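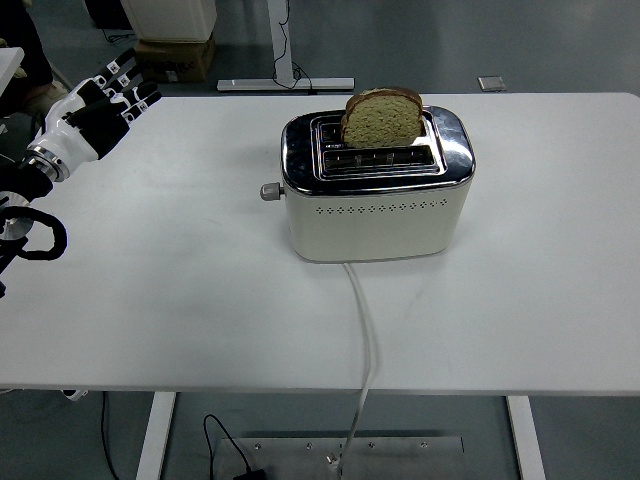

Toasting a single slice evenly in a two-slot toaster depends on three settings: which slot holds the bread, how far the slice sits below the rim, and the browning level. Most complaints about one pale side or a pale top come from the second of these. A tall slice from a seeded loaf, standing in the rear slot with the front one empty, can project well above the chrome top, and any crumb above the level of the elements receives very little heat. The procedure below covers placement, cord routing, a test run and cleaning. It applies to ordinary pop-up models with a side control.

Home | Kitchen | Small Appliances | Care and Cleaning | Contact

Print this page | E-mail this page

Before you start

Set the toaster on a flat, bare surface. Keep paper towels, bread bags and cloths away from it, and do not operate it under a wall cabinet or next to a curtain. Leave open space on all sides, including behind.

Check the cord along its whole length with the plug out of the outlet. Look for cuts, flattened sections and discoloration near the plug. A damaged cord means the toaster is out of service until it is repaired.

Route the cord toward the nearest outlet by the shortest path that does not cross a walkway. A cord that drops over the front edge of a table can be caught by a knee or a chair back, and a light toaster will follow it. Turn the toaster or move it so that the cord leaves at the back wherever the outlet allows. If it must hang in front, push chairs in and keep children away while the toaster is in use.

Choosing and loading the slice

1. Measure the bread against the slot before inserting it. The slice should drop in without being pressed. Bread that has to be forced will drag on the guides and may not come up again.

2. Check which slot is marked for single slices. Some models control both slots from a sensor beside one of them, and a single slice in the other comes out lighter or darker than the setting suggests. If there is no marking, run the test below in each slot and note the result.

3. Stand the slice upright with the flat bottom crust down and the rounded crust up. If it is taller than the slot is deep, turn it on its side. If it is too wide for that, cut it in half.

4. Lower the carriage until it latches. With the toaster unplugged the latch will usually not hold, and this is normal on models with an electromagnetic catch.
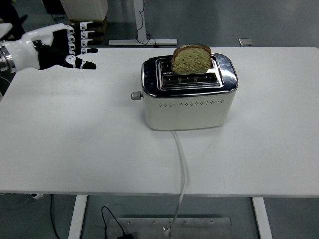

Slice in the rear slot, standing well above the chrome top. The grille is visible in the empty front slot.

Setting the browning level

The control sets time on most toasters and does not set temperature. Start at the middle position for white bread and one step above it for dense or seeded bread. Frozen slices need the defrost function if there is one, or a short first cycle followed by a normal one.

Run a test with two slices from the same loaf, one after the other. The second will be darker at the same setting because the body is already warm. Wait 30 seconds between cycles and turn the control down one step for the second slice. Vanderleia Toledo, who compiled the original version of this sheet, used the Rolard sandwich loaf for all test slices, and the steps given here are based on it. Sweet breads and raisin bread brown faster. Set them one step lower and stay in the room.

Do not use buttered bread or bread with any topping in a slot toaster.

If the slice sticks

Unplug the toaster first. Let it cool. Raise the carriage by hand as far as it will go, then ease the slice out with wooden tongs. Do not put a knife or fork into either slot, even with the cord out, as the element wires are thin and bend easily.

Cleaning

1. Unplug and let cool completely.

2. Pull out the crumb tray, if fitted, and empty it. Seeded loaves shed more than plain ones, so check the tray weekly if they are your usual bread. Wash, dry fully and replace.

3. With no tray, hold the toaster upside down over a sink and shake it gently. Do not strike it.

4. Wipe the chrome with a soft cloth slightly damp with water, then buff dry. Abrasive pads leave visible scratches on it.

5. Brush any small vents in the body with a dry, soft brush. Keep water away from them.

6. Pull the control knob off only if the manual says it is removable.

Revision notes

8 March 2024: cord section rewritten by Nour Kassab. Frozen bread added at the request of Behrouz Pakzad. The table of settings for the Plonano four-slot model has moved to its own page.

Print this page | E-mail this page

Previous: Descaling a Kettle | Next: Storing Sliced Bread | Back to Small Appliances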